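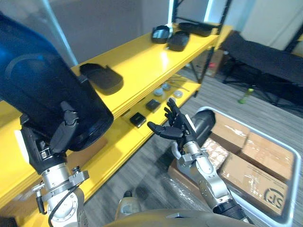
*The yellow shelving at Drevley, with the big blue container and a few of the black trays and pots.*

I popped over to the Drevley stores in June to see how the great shelf sort-out is getting on, and I'm pleased to say the yellow metal shelving is finally in use! If you've ever tried to find a tray in there (I have, and I gave up and went for a cup of tea), you'll know what a treat it is to see things up on a shelf at last.

Fundness, who run the stores, put 2,000 pounds towards the job, and Jaiswal gave another 400 for labels and sundries. The plan is for the small black pots and trays to live on the upper shelves, where you can get at them quickly, and the bulky stuff to go wherever it'll fit. I'd have done it the other way round, but I wasn't asked.

Patotetti are up next, with their own corner to clear before the end of the summer, and they've got 11 crates of odds and ends to go through. Good luck to them!

The stores are open from 2 until teatime if you'd like a nose round. Please bring back anything you borrowed over the winter, lids included.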